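Sep 30, 2024
by Tarkano

ok, gripper update! Swapped the stock pads for the softer fingers over at the Mekberg shop and I'm kind of in love with them

Started this arm in July, figured 30 hours tops. I'm past 90 now (don't ask about the wiring)

Tonight's job is getting the wrist camera to agree with the arm on where the basket is. I've got 375 frames saved and want 600 before I trust any of it

Open fingers first, then a slow close over the rim, then back out. If it drifts I'm redoing the mount, ugh
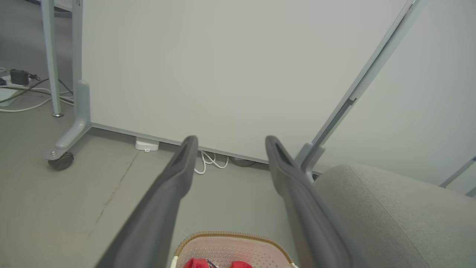

Petridis: do your calibration with the fingers closed too, mine shifted a hair every time the motor loaded up and I blamed the camera for weeks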